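The second life of the office tower

Words: Benedek Nyitrai
Reading time: 3 minutes

I have a soft spot for old desktop computers, the big black ones that sat under desks for years collecting fluff. So when Mwende Obura at Rindo, the repair workshop in Durnwood, asked if I'd like to spend a morning with the insides of one, I was on the early bus before she'd finished asking!

Mwende likes to have the machine flat on its side with the panel off, so everything faces up at you like a little town seen from a hill. The first thing I look for in a Dell is the name printed on the green board. It's such a small thing, and it pleases me every time.

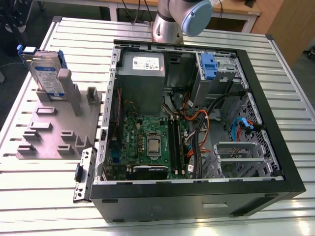
Learning your way about

The processor is the easy one, a bright metal square in its socket, held down by a frame. The power supply is the grey box with the wordy label. After that come the cables, and this is where beginners lose heart. Mwende's advice is to follow one wire at a time with your finger, from end to end, before you unplug anything at all. Orange, blue, black, it doesn't matter which you start with.

Memory goes in the long narrow slots next to the processor, and there's a lovely firm click when a stick is home (push both ends, and don't be shy). These two were bare, with their little clips at the ends.

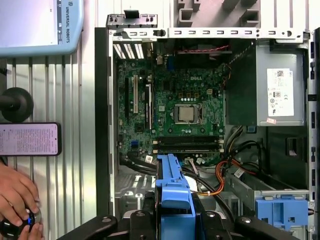

What should you do before touching anything inside?

Shut the computer down, pull the mains lead out of the wall and touch a bare metal part of the case. Leave the power supply itself closed, always.

I'd expected to care most about the big parts, but the small ones won me over. A tray makes such a difference: a circuit board laid in its own cutout can't slide off or get leaned on. The one I liked best was grey-beige with slots down one side, sitting on the ribbed metal bench with a blue device in it. 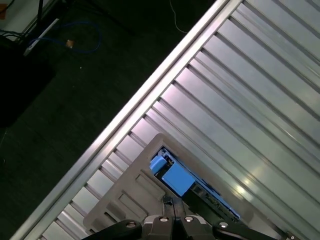
Kipchumba Lema reckons a good tray is worth more than a good screwdriver, and that an egg box will do until you find one. I went home and emptied one that same evening.

Comments (3)

Dennis Muriithi
Lovely read. I've still got a tower from my Mwakalinga days and now I want to open it up.

Máté Dobos
Take a photo before you unplug the cables! Saved me more than once.

Dennis Muriithi
Good tip, Máté, will do.

Contact us | © Traltida magazine | Back to top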